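2022-03-10
Adhesive label aging, Movulum stock

Pulled the second set of Movulum labels from the oven this morning. Chamber held at 40 C through the night, no alarms in the log. Corners on the coated paper have started to lift. The film version is flat and still needs a fingernail to start the peel. Rub test on the film: print legible after 6 passes with a damp cloth, slight graying at the barcode edge.

Irnance primer is nearly out. What is left in the can has skinned over, so I strained it before use and marked the affected coupons with an S. Treat those as separate from the August batch when plotting.

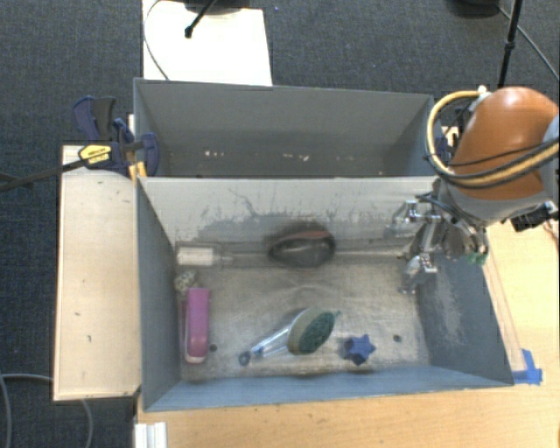 Vol. 2, p. 40

Peel force still drifts upward during the first few pulls after the Grodik tester is switched on. Left it idling over lunch and the drift was gone. Warm-up goes into the procedure from now on. Cell counter reads roughly 4000 cycles, calibration sticker is current.

To do: recut coupons along the grain, order primer, ask Hodoroagă for the liner data sheet (the one on the share is for the old silicone grade). Coated paper goes back in the oven tonight, same setting, lower shelf.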